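To: handheld-practice list
From: Aiguo Du
Date: 5th September
Subject: Re: Draft 2 of the handheld gripper session rules, comments wanted

On the draft that went out from Bokthorpe, the writer from Hajji wrote:

> I have read draft 2 twice now and I have three problems with it.
>
> First, section 4 says both operators must "remain seated where practical." We do most of our work at a kitchen counter and standing is the only way to do it. Who decides what is practical? If it is the operators, the rule does nothing. If it is the session lead, say so.
>
> Second, section 6 on cables. It reads as if every site has a cable guide over the table. We don't. Our cables go off the side of the table and that is how it will stay until the next budget.
>
> Third, section 7. You want clear and see-through objects put in a separate class with their own checklist. I don't see why. A box is a box. The more classes there are, the more forms my people fill in, and they already skip half of them. Can we see what kind of setup you had in mind when you wrote this? The text is very general.
>
> Otherwise fine. The glossary is better than it was.

Thanks for this. I'll go through the three points in order and then add a few things that came up on the phone call with the Grilmont group, since some of you were not on it.

Section 4, seating. You are right that "where practical" is weak. The first version said "shall be seated" and the Grilmont people objected for the same reason you do, so it got softened until it meant nothing. What I want from the section is narrower than sitting or standing. When two people work on one object with a gripper each, neither should have to lean across the other's arms to reach it. New wording for draft 3:

4.1 Each operator takes a position, seated or standing, from which the object can be reached without leaning over the other operator's arms.
4.2 The positions are agreed before the first take and written on the session sheet.
4.3 If either operator changes position, the take is ended and a new one started.
4.4 The session lead settles any disagreement.

4.3 will be the unpopular one. I would still like to keep it. We went back over one batch of 97 two-person takes at our site and 10 of them had one operator shift to another side of the table partway through. All 10 had to be split by hand, and the notes on the sheets were no help. It takes much less time to stop and start again.

If your counter has only one side that people can stand on, put that on the sheet and work shoulder to shoulder. 4.1 allows it.

Section 6, cables. I will take out the guide. What stays is this:

6.1 Before the first take, each operator moves the gripper through the full reach of the task and checks that the cable does not pull tight.
6.2 A cable that hangs off the table must not cross the place where anyone puts their feet or rolls a chair.
6.3 Cables do not lie across the work area of the table.
6.4 A cable that has been rolled over by a chair is taken out of use until it has been tested.

That covers an overhead run, a side run, or a cable going down to a bag on the floor. Office chairs are the thing I worry about most under 6.2. The casters will find any loop that is low enough. Bodby asked whether we should set a maximum height for the loop above the floor. I left it out. It depends on the chair, and I don't want people on their knees with a tape measure. If somebody feels strongly, send me wording.

Section 7, clear objects. You asked what kind of setup the text was written for. Clear plastic containers on a white table, with a gripper on each side of the container:
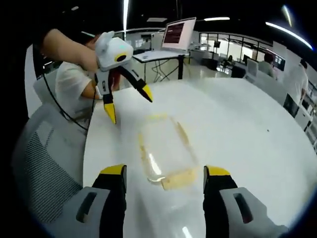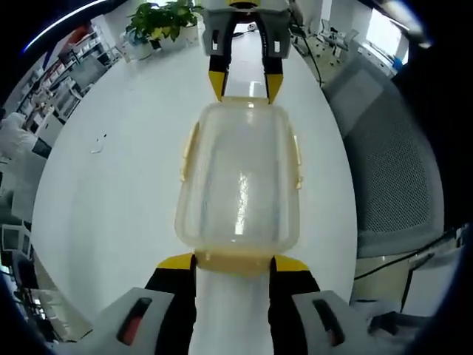 The reason for a separate class is on the checking side. The people who go through the takes afterward have to mark when the object is first touched and when it is let go. With a cardboard box they agree with each other nearly all the time. With clear plastic on a shiny table they don't. The edge of the object and the glare from the lights look much the same, and two checkers will put the first touch in different places. We had 484 touch marks from clear objects checked a second time, and the second checker's complaint, written in capital letters on the sheet, was that nothing in our rules said which part of the object to go by. That is a fair complaint and section 7 is meant to fix it.

The checklist is short. You can put it on the back of the session sheet, so there is no extra form:

7.1 Before the take, pick a feature of the object that can be seen well (a clip, a colored rim, a label) and write it down. Checkers use that feature as the reference.
7.2 If there is no such feature, put a small piece of tape on the object, away from where the fingers will hold it.
7.3 Look at the object from each operator's position. If a ceiling light is reflected right on the place to be gripped, turn the object or move it along the table.
7.4 Wipe the table and the object if there are finger marks. Do this between sets and leave it alone between takes in the same set.
7.5 Say on the sheet whether the container has its lid on.

On 7.2, Bodby told us that tape on the object spoils the point of using everyday things. I have some sympathy with that. Draft 3 will say that tape is for objects with no other feature, and that a taped object has to be listed as taped. Anybody who doesn't want taped objects can then leave them out.

On 7.3, please don't read it as a rule against reflections. Homes and offices have shiny tables and ceiling lights and I would not want us all to go out and buy matte tablecloths. The rule covers glare on the grip point only. A bright streak somewhere else on the lid or along the side is fine.

You wrote that a box is a box. For the operator, I agree. Picking it up takes no special skill and I would not add any training for it. The class matters for the sheet and for the checkers.

Now the points from the Grilmont call.

Who calls the start. With two operators there was confusion over who says "go." Some sites have the session lead do it, some have whichever operator is ready last. Proposed: the operator who is ready last says "ready," the other one says "go." If there is a session lead in the room they can do it, but it has to be the same person for the whole set.

Force on thin plastic. Grilmont have cracked a few containers by closing both grippers hard and pulling. I have added a line to section 5: when both grippers hold the same object, neither operator pulls against the other unless the task says so. Cracked items go in the bin straight away, including ones where the crack is small. Somebody will cut a finger on one otherwise.

Fingertips. Check them at the start of each day for splits and for tips that have worked loose. Change them in pairs. I know a pair costs more than a single, but an old tip across from a new one holds unevenly and the operator starts to twist the wrist to make up for it.

People in the background. Most of us work in shared offices and other people end up in view. Section 9 already says that everybody who normally sits in the room has to be told, in writing, before sessions begin. The new part is that visitors need to be told as well, and a notice at the door will do for them. Screens with anything private on them should be turned away or locked. A site that can't manage that should set up somewhere else. I had a question about whether a laptop used to run the session counts. It does, if it shows names or mail. A window with only the session log in it is fine.

Breaks. Draft 2 says to take a break "as needed." Hajji and Grilmont both wanted a number and they gave me different numbers, so I am asking the list. Please answer with what you do now, and keep it separate from what you think would be ideal. Wrist strain is the complaint I hear most, and it comes from the person who is holding the gripper up and waiting while the other one gets set. One easy fix is to let the waiting operator rest the gripper on the table between takes, fingers open, well clear of the object. I would like that in section 4 as 4.5 if nobody minds.

Things I have not changed: the glossary, section 2 (roles), section 3 (what goes on the sheet, apart from the additions above), section 8 (storage). If you had comments on those and they are missing, they did not reach me, so send them again.

Draft 3 will go out in the first half of October. Comments by the end of this month, please, on the list and not to me alone. I had several private mails on section 6 that said the same thing, and the people who wrote them could have settled it among themselves.

One more request. When you quote a clause, give the draft number with it. The numbering in section 7 moved between drafts 1 and 2 and will move again, because the lid item used to be 7.2.

Aiguo Du
Bokthorpe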